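Smaller Retailers Rethink How They Appear in Search

For most of the past decade, the marketing department at Grundar, a kitchenware retailer, measured its success in search by a single number: the count of keywords for which its pages held a place on the first page of results. By August the figure stood at 1,152, the highest the company had recorded. Online orders in the same period were flat.

Zanele Mabuza, who joined Grundar as head of digital marketing that summer, asked for a review of every page that received visitors from search. The review found that over 900 of the tracked keywords brought no sales of any kind. Many were questions answered in full on the results page, so that the reader had no need to visit the site. Others led to short articles written years earlier to match a particular phrase.

"We had built a library for a search engine that no longer existed," Mabuza said. "The articles were accurate enough, but a customer who arrived on one of them had nowhere to go next."

The company engaged Wragg, a search consultancy, to carry out the work that followed. Heiðrún Lund, who led the project, recommended that the articles be merged into 15 longer guides, each linked to the product categories it discussed. Old addresses were redirected to the nearest guide. Page titles were rewritten in plain terms, and duplicate product descriptions supplied by manufacturers were replaced.

Rankings fell during the first weeks, as Lund had warned the board they would. After 11 weeks the guides had recovered most of the lost visits, and orders from search visitors had begun to rise. Grundar has since stopped reporting keyword counts to its directors. The monthly report now lists orders, returning visitors and the search terms that preceded each sale.

Other retailers have reached similar conclusions by different routes. Pomeo, which sells garden furniture, has moved part of its search budget into customer reviews. Tuta, a stationery supplier, continues to publish short articles weekly and regards them as good value.

Lund cautions against treating any of these approaches as a rule. A retailer with few competitors, she notes, may do well with pages that would fail in a crowded market.
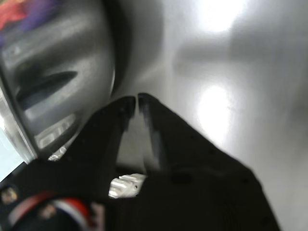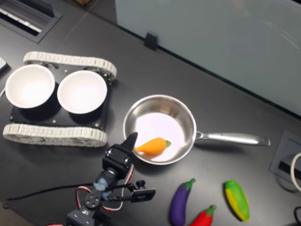 Second picture: a toy carrot in a frying pan, with two white bowls to the left.

Last updated: 1 February 2021

Contact the editors | Copyright, all rights reserved | Back to top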